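# Budgeting for a second gripper arm: what do people set aside beyond the arm itself?

**Natalie Sedgwick**, 2019-11-19

We run one small arm with a two-finger gripper at our Grusholm site and have approval to price a second. The job is picking light molded parts off a flat table and placing them in trays. The vendor quote from Drusden covers the arm, controller and gripper. It does not cover the wrist camera, spare fingers, cabling or the table surface. I have 2000 dollars for all of that, and the request has to be in before the April budget closes.

Specific points I need help with:

- Is it normal to buy a full spare set of fingers at the start?
- Does the work surface need its own line, or does it go under general shop costs?
- Should lighting be bought with the camera or later?

The first arm was set up before I joined and I can't find the itemized order.

---

**Teun De Bruijn**

Give the surface its own line. If it sits under shop costs, someone will replace it with whatever is cheapest and your camera settings will have to be redone. Order enough of the same material for both stations plus one replacement.

Fingers: yes, buy spares. We keep 2 sets per arm. Plates get bent when an operator jogs the arm down too far, and lead time on ours from Promar was 5 weeks. Buy the screws in the same order. They are small and they do get lost.

Lighting goes in the first order. With a camera at the wrist, the arm and gripper can shade the table, and the shading changes with the pose. A matte surface helps with glare but does nothing for shadow. I would hold 400 for lights and mounts out of your 2000, then price the camera against what is left. Ask Drusden whether the camera cable is rated for continuous flexing. If it isn't, add one that is.

Also check that the quote includes the mounting plate for the arm. Ours didn't.

---

**rey_cell**

we put everything under "accessories" and it was fine. depends on your finance people

used Rey fingers on ours, no complaints, didnt buy spares

---

**Natalie Sedgwick**

Thanks both. The mounting plate is not in the quote, so I have asked for a revised one. I'm adding separate lines for surface material and lighting, and moving the second set of spare fingers to next year if the camera comes in high. For reference on the surface and finger type, the new station would match the existing one, with the same pink matte top and flat black finger plates.

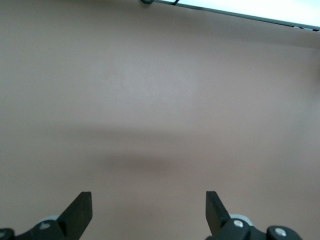
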